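Router admin page reachable from WAN after firmware update
2 min read

duretti_ops: Bretby gateway, remote management disabled in the menu. After the April firmware, an outside scan still shows 651/tcp open.

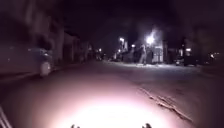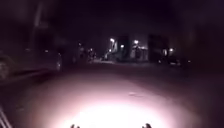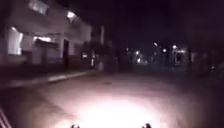

Skirkik Network Security Club – Home and Small Office Board

fumali: Did you scan from a separate connection? Scanning your public address from inside the LAN gives false results on anything with NAT loopback.

duretti_ops: Separate connection, phone hotspot. Same result on 5 runs.

hordi361: Then it's the ISP management port. Harmless. It only accepts their server.

fumali: Disagree. If it only accepted their server, the scan would show filtered. Open means it completed a handshake with a stranger.

hordi361: A handshake is not a login. The certificate check comes after.

fumali: Every bug in the code before that check is still exposed. Block it.

duretti_ops: The firewall page won't take a rule below port 1024. Log has 2619 hits on it.

hordi361: Background scanning. Any public address gets that. I'd leave it – blocking it may stop firmware updates.

fumali: Put the gateway in bridge mode and run your own firewall behind it. Then rescan, because bridge mode doesn't always close the management port.
– Felicidad Umali

duretti_ops: Bridge mode is on. 651 now shows filtered. Firmware updates not tested yet.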